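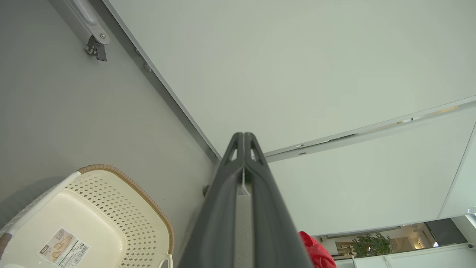
*Fig. 27. Gray panel with bracket, two screw heads along the seam, and slotted rail.*

## 6.3 Checking the panel and rail before first use

The Midtbø cabinet is sold as "ready aligned." Treat that as a hope. Plan on 30 minutes, whatever the Stinano leaflet in the box tells you.

1. Open the gray panel as far as it goes without forcing it. Look at the bracket near the corner and check that the small bolt on the clip is seated flat.
2. Find the two screw heads beside the bracket, along the seam. Try each with a hand screwdriver. A quarter turn at most. If one keeps spinning, the hole is stripped and no amount of tightening will fix it; order repair kit 811.
3. Look down the length of the seam. The dark channel should keep the same width from end to end. The leaflet says a wider gap at one end "settles with use." We have yet to see one settle.
4. Run a dry cloth along the rail and feel for burrs at the slots. File off any you find and wipe away the dust.
5. Leave the small dark knob on the gray panel alone for now. It is set in section 6.5, and turning it early means doing steps 1 to 3 again.
6. Close the panel slowly. Stop if it rubs against the white panel.

**Caution:** Do not use a power driver on the bracket. Pruletti says its low-torque setting is safe for this job. Their warranty form does not cover cracked panels, so draw your own conclusions.

**Note:** Eveo rails are advertised as a direct replacement. They fit models numbered 102 and up. On older cabinets the slots may not line up with the mounting holes, even when the packaging says "universal." Hold the new rail against the old one and compare the slots before you take anything apart.

**Note:** Spray lubricant is often suggested for a stiff panel. It hides the problem for a week or so and collects grit in the channel. Go back to step 2 first.

If the panel still rubs after two tries, go to 6.4, Shimming the bracket.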